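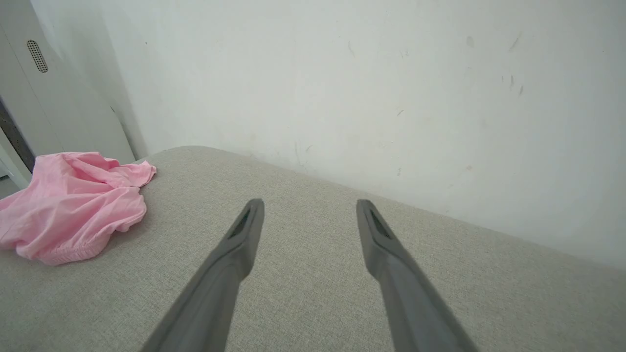

The grey seat, with something pink on it as usual.

Home | About | Rooms | Sewing | Archive

The great sofa clear-up

10/19/21

I have finally found a way of keeping the sofa free of clothes and I am ridiculously pleased with it! Regular readers will know how I feel about that seat. It's the first flat thing you meet coming in from the landing, so everything lands on it: the washing, the mending, whatever somebody took off on the way to the bath.

I love the fabric too much to keep it buried. It's a light grey weave with tiny flecks of beige in it, a bit like linen, and I went through 14 swatches before I picked it (Lorenz Mayrhofer, who did the upholstery, was very patient and kept making coffee). The back edge has a lovely soft rounded seam that he talked me into, and he was right.

So, the new rule. Clothes can stay on the sofa until supper, and after that they go in one of 2 bags hanging behind the door. One is for the wash and one is for mending. I made both from an old curtain, with a drawstring each, and they took me an evening including unpicking the bit I sewed inside out.

The mending bag is the one I'm really excited about. Gathered waists are my favourite thing to fix. You open a little gap in the casing, pull the tired elastic out with a safety pin on the new piece, stitch the ends flat and close it all up again, and you've got another year of pyjamas! I bought some 50 metres of elastic from Widmer back in February, which seemed mad then and seems very sensible now.

Reto Lüthi asked in the comments last time how I clean the sofa. A soft brush along the weave, then a barely damp cloth, and I do the seam with an old toothbrush. Try it somewhere hidden first, Reto, as yours is a darker one.

Next up is the cupboard on the landing, and I've already bought the hooks.

Print this post | E-mail to a friend
Shares: 14 | Comments: 2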